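Section 4: Leveling and first fill

Before you start

You have unpacked the Killport countertop water filter, found the missing foot stuck to the underside of the lid, and thrown away the card that says "Do not throw away this card." Good. The card only repeats what follows, in smaller type.

You will need the filter body, the Avram cartridge (sold separately unless you bought the bundle, in which case it is in the smaller box inside the larger box), a jug that holds at least 2 quarts, and a dish towel you don't care about.

Set aside an evening. The job itself is short. The soaking is not.

4.1 Choosing a spot

1. Pick a flat, hard surface with room on both sides. The tap sticks out further than the pictures on the carton suggest.

2. Keep the unit out of direct sun. Sunlight grows algae, and algae is not covered by the warranty.

3. Leave enough height above the unit to take the lid off. Many people find out about kitchen cabinets at this step.

4. Turn each foot by hand until the body stops rocking. If it still rocks, try another part of the table before you blame the feet.
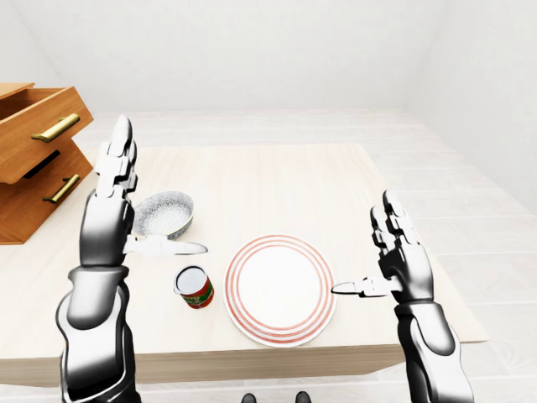 5. Fill the body one quarter full with tap water and look at the waterline against the molded ridge inside. If the two run parallel, you are level. If they don't, adjust the feet and look again.

Note: A folded napkin under one foot will work for a week. Then it will be a wet folded napkin.

Caution: Never move the unit while it is full. Empty it first. It weighs more than you remember, and the handles are there mostly for looks.

4.2 Soaking the cartridge

1. Peel both stickers off the cartridge. There is one on each end. The filter will not run with the bottom one on, and this is the most common reason people call us.

2. Stand the cartridge upright in the jug and cover it with cold water.

3. Leave it for 2 hours. Bubbles will rise, then slow down, then start again when you think they have finished.

4. Take it out and shake it over the sink. Do not shake it over anything else.

Caution: Do not use hot water to speed things up. Hot water damages the carbon block, and you will have saved yourself an hour in exchange for a cartridge.

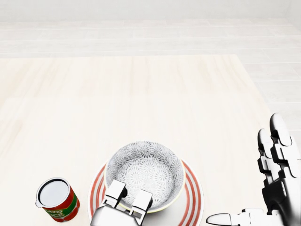
Set-up guide text by the Killport manuals desk
Last revised Nov 18, 2021

4.3 Fitting the cartridge

1. Push the cartridge down into the socket until it clicks. The click is quiet. If you heard a loud crack, skip to Section 9.

2. Give it a quarter turn clockwise. You should feel it stop. Finger-tight is enough, and a wrench is far too much.

3. Replace the inner tray with the notch facing the tap. It will go in the other way too, and it will leak.

4. Fill the body to the line marked MAX. The line marked FULL is left over from the Urnura model and means nothing on this one.

4.4 The first three fills

Throw the first fill away. It will be gray. Give the second one to the houseplants. The third should be clear, and you may drink it. If it is still gray, run one more before calling support.

The counter on the lid starts at 3000 and drops by one for each cup poured. At 417 the light turns amber. At 394 it begins to blink, and it keeps blinking until you fit a new cartridge and hold the button down. Taking the batteries out also stops the blinking. It does nothing for your water.

Note: The counter measures the time the tap is open and works out the cups from that. If you dribble water out slowly, it will think you are running a restaurant.

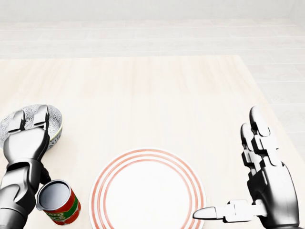 Clomovora, on the owners' board, adds that the counter also runs down if the tap lever is left resting half open overnight, and that pushing the lever back until it is fully upright cured the problem on two separate units. We have tried this and agree. The lever should stand straight up when the tap is closed.

4.5 If water comes out where it shouldn't

From the tap, slowly: tighten the nut behind it, from the inside, by hand.

From under the body: check the notch on the inner tray (step 3 of 4.3). Yes, even if you already checked it.

From the lid: you filled past MAX. Use the towel.

For leaks that fit none of these, go to Section 9, and have your serial number ready. It is printed on the bottom of the unit, so read it before the next fill.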